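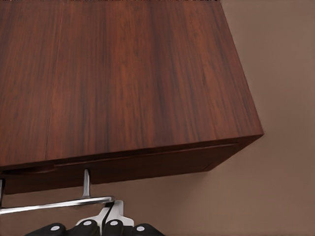 What My Grandmother's Sideboard Is Made Of

Final report, Materials and Everyday Life
Rima Saliba
Nov 6, 2020

Why I picked this

My family has argued over one piece of furniture for as long as I can remember. My uncle says the sideboard in my grandmother's dining room is solid wood all the way through, my mom says it's veneer, and I got so tired of hearing it that I made it my project! I figured I'd spend a weekend on it. It took me from June until now, and I ended up reading way more about glue than I ever planned to.

Quick background for anybody who skipped week three. Veneer is a thin sheet of real wood glued over something cheaper or more stable. People talk about it like it's fake (my uncle sure does), but a lot of really nice old furniture is veneered, and it often moves less than a solid board when the weather changes.

How to read a grain pattern

I learned three checks from a repair shop in Brondale that let me hang around and ask questions. First, look at the top and then the front edge and see if the lines carry over. On a solid board the grain has to go somewhere, so you should find end grain on two of the sides. Second, look for a seam, or a spot where the pattern jumps a little. Third, look for repeats — if two strips look like twins or mirror images, they probably came off the same log one after another.

Color was the part I got wrong. I thought reddish brown meant mahogany, period. Stain can make almost anything reddish brown, and the owner of the shop showed me a piece of stained birch that fooled me completely. 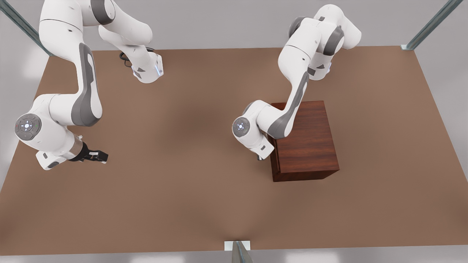
The survey

I also wanted to know if regular people could tell the difference, so I put up an online form and sent it to everybody I could think of in Maltcombe. I got 102 answers, which made me very happy. Each person looked at photos of tabletops and picked solid, veneer, or printed. Of those 102 people, 50 said they felt sure about their answers, and the sure ones didn't do any better than the rest of us (my uncle was one of them, sorry).

My biggest problem was that I used photos. You can't tip a photo over and check underneath, and you can't feel an edge with your thumb. If I did it again I'd bring real samples.

What the sideboard turned out to be

Veneer! Mom wins. There's a chip inside the left door where you can see the thin layer on top and a paler wood under it. The label on the back says Nogueira, and under that somebody wrote 380 in pencil. I'd love to think that was the price, but it could just as easily be a stock number. I wrote to two dealers and one wrote back to say he didn't know either.

My uncle has moved on to the dining table now.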